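Afonso Meireles
Segue um fio comprido sobre a travessia de outubro com os miúdos do clube. Várias mães e pais perguntaram como funciona, o que se leva e o que se paga. Fica tudo aqui, por posts numerados, para eu não responder a mesma coisa em privado a cada família.

1.
O programa chama-se Tarnora. É uma travessia a pé com duas noites de acampamento, para jovens dos 13 aos 17 anos. Sai de Jorcombe numa sexta ao fim da tarde e volta no domingo. O grupo dorme em tendas, cozinha a própria comida e leva tudo às costas.

2.
Quem orienta somos 2: eu e o Kedir Mamo. O Kedir faz a parte de escalada e de nós, eu faço a orientação com mapa e a cozinha. Temos os dois o curso de primeiros socorros em zonas remotas, renovado na primavera.

3.
O grupo tem no máximo 10 jovens. Já nos pediram para abrir mais lugares e não vamos abrir. Com dois adultos é o número com que conseguimos parar numa encosta e falar com todos sem gritar.

4.
As inscrições são feitas no formulário do clube. O formulário pede contacto de emergência, alergias, medicação e se a pessoa sabe nadar. Preencham a parte da medicação mesmo que seja só uma bomba de asma que nunca se usa. No ano passado recebi três formulários com esse campo em branco e tive de telefonar a toda a gente na véspera.

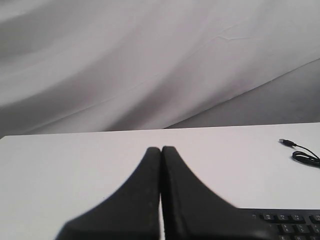 5. O QUE LEVAR

Mochila de 50 litros ou perto disso. Não é preciso comprar. O clube empresta mochilas, sacos-cama e colchonetes, basta assinalar no formulário. Botas não emprestamos, por causa dos pés.

6.
Sobre as botas: têm de vir usadas. Se forem compradas agora, andem com elas na rua, na escola, a passear o cão. Botas estreadas na sexta são bolhas no sábado de manhã, e no sábado temos o dia mais longo.

7.
Roupa: duas camisolas interiores que não sejam de algodão, um polar, um impermeável que feche até ao queixo, dois pares de calças, três pares de meias de caminhada, gorro e luvas finas. Calças de ganga ficam em casa. Molham, pesam e não secam.

8.
Lanterna de cabeça com pilhas novas. Uma garrafa de litro e meio ou duas de um litro. Prato fundo, caneca, colher. O garfo é dispensável, a ementa come-se toda à colher.

9.
Telemóveis: podem levar, ficam desligados num saco estanque na mochila de cada um. Não há rede depois da segunda cancela, portanto a discussão costuma acabar sozinha. Nós levamos um comunicador por satélite e mandamos mensagem para o grupo das famílias todas as noites, por volta das nove.

10.
Perguntaram se podem levar doces. Podem, um saco pequeno, e fica no saco da comida à noite com o resto. Dentro da tenda não entra comida nenhuma. Há javalis naquele lado do vale e já perdemos uma tenda assim.

11. O PERCURSO

Sexta: Jorcombe até ao prado de baixo, uma hora e pouco de caminho fácil, a última parte já com lanterna. Montamos as tendas, comemos sopa, dormimos.

12.
Sábado: subimos pelo bosque até à crista, seguimos a crista para norte e descemos ao refúgio Willitz. Dormimos ao lado do refúgio, em tenda. O refúgio tem uma fonte, uma casa de banho seca e um telhado onde nos metemos se houver trovoada. 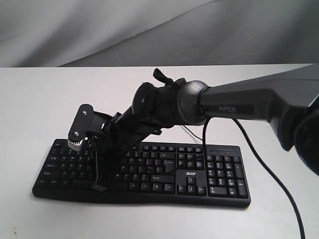
Com o grupo do ano passado demorámos sete horas, com paragem longa para almoço. Este ano vamos começar mais cedo para ter luz na descida, que tem pedra solta nos últimos trezentos metros. Fazemos esse troço devagar, com distância entre cada um, e quem quiser desce com os bastões.

13.
Domingo: manhã de escalada na parede do Willitz com o Kedir. São vias curtas, com corda de cima, capacete sempre posto. Ninguém é obrigado a subir. Quem não quiser trepar aprende a dar segurança ou fica comigo a fazer um exercício de mapa junto ao ribeiro.

14.
Depois do almoço descemos pelo estradão até à ponte. A carrinha apanha-nos às quatro e meia. Chegamos a Jorcombe perto das cinco e meia. Se houver atraso avisamos pelo comunicador.

15.
Uma nota para quem gosta destas coisas. A ponte tem uma data gravada na pedra, 1829, e passamos por baixo dela com água pelo tornozelo se o ribeiro deixar. Se vier cheio, passamos por cima como as pessoas normais.

16. CUSTO

A contribuição das famílias cobre a carrinha, a comida e o seguro. Eu e o Kedir não recebemos. O valor está no formulário e pode ser pago em duas vezes, metade na inscrição e metade na semana da saída.

17.
Temos dois lugares sem custo, pagos pela loja Dankwa, que também nos faz um preço melhor no gás e nas cordas. Para pedir um desses lugares há uma caixa no fim do formulário. Não pedimos comprovativos nem explicações. Só eu vejo essa resposta, e no grupo nem o Kedir sabe quem a assinalou.

18.
Se alguém desistir até à terça-feira antes da saída, devolvemos tudo. Depois disso devolvemos o que não tiver sido gasto em comida, que é quase tudo. Se formos nós a cancelar por causa do tempo, devolvemos tudo ou passamos a inscrição para a data seguinte, conforme preferirem.
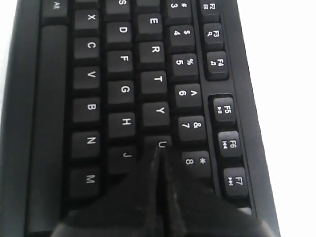
Última alteração: outubro, às 21h40 (corrigida a hora da carrinha no post 14)

19. TEMPO E CANCELAMENTOS

Chuva não cancela. Vento forte na crista e trovoada cancelam, ou mudam o percurso. Temos uma alternativa pelo vale que fica sempre abaixo da linha das árvores e chega ao mesmo refúgio por trás. É menos bonita e tem mais lama.

20.
A decisão é tomada na quinta à noite e comunicada no grupo das famílias. Peço que não me escrevam na quarta a perguntar se vai chover no domingo. Eu vejo as mesmas previsões que vocês, e na quarta ainda não valem grande coisa.

21. REUNIÃO

Há reunião de preparação na sala do clube, com jovens e famílias. Demora uma hora. Tragam a mochila já feita, mesmo que incompleta. Abrimos tudo no chão e vemos o que falta e o que sobra. Costuma sobrar muito: no ano passado apareceu um secador de cabelo e um livro de capa dura com oitocentas páginas. O livro acabou por ir, a dona fez questão e carregou-o ela.

22.
Na reunião também distribuímos as tendas. São de três pessoas. Os jovens dizem-nos em papel com quem gostariam de ficar e se há alguém com quem preferem não ficar. Esses papéis são só para nós. Quem quiser dormir sozinho também pode, temos uma tenda individual, e nesse caso leva uns gramas a mais.

23. COMIDA

Cozinhamos em grupos de três ou quatro, cada um com o seu fogareiro. Sopa na sexta, papas de aveia de manhã, pão com queijo e fruta ao almoço, massa com lentilhas no sábado à noite. Tudo vegetariano, para simplificar. Quem for celíaco ou tiver alergia a frutos secos avise no formulário e a ementa muda para o grupo todo, para ninguém andar com um saquinho à parte.

24.
A comida comum é dividida na sexta, à porta do clube, por todas as mochilas. Deixem espaço em cima, o equivalente a um pão de forma e um saco de maçãs. Há sempre uma mochila que chega tão cheia que não leva nem uma cebola, e depois são os outros a carregar. 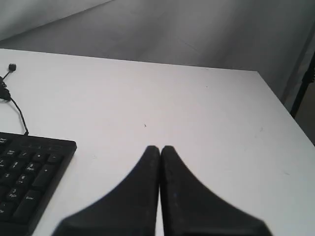

O meu filho nunca dormiu numa tenda. Pode ir na mesma?
Metade do grupo costuma estar nessa situação, e o programa está feito a contar com isso. A primeira noite é perto da estrada de propósito, e se alguém precisar de voltar para casa na sexta há forma de o ir buscar. Ajuda se fizer uma noite no saco-cama antes, nem que seja no chão da sala.

25.
Outra que chegou hoje: a minha filha está com o período nessa altura. Levamos pensos e tampões no estojo comum, num bolso à parte, que qualquer pessoa abre sem pedir. Explicamos na reunião como se faz com o lixo, e vale para todos, porque todo o lixo volta connosco.

26.
Sobre forma física: quem consegue andar uma manhã inteira com uma mochila da escola cheia consegue fazer isto. O ritmo é o da pessoa mais lenta, que vai à frente, a seguir a mim. O Kedir fecha o grupo.

27.
Os óculos: tragam um elástico ou um cordão. Quem usa lentes de contacto traga também os óculos. Na crista há sempre vento e pó.

28.
Para quem já foi na primavera: pode repetir, mas damos prioridade a quem nunca foi. Os repetentes ficam em lista e têm resposta no dia em que fecham as inscrições. Se entrarem, vamos pedir-lhes que ajudem a ler o mapa no sábado de manhã, por isso vão revendo as curvas de nível.

29.
O formulário está no primeiro link do perfil. Dúvidas sobre saúde ou medicação, por mensagem privada. As outras podem ficar aqui nos comentários, respondo à noite, depois do treino.

30.
Faltou dizer: as mochilas emprestadas levantam-se na reunião e devolvem-se até à semana seguinte, vazias e sacudidas. Vejam os bolsos laterais. Ainda tenho cá uma luva azul e uma chave de bicicleta da saída da primavera.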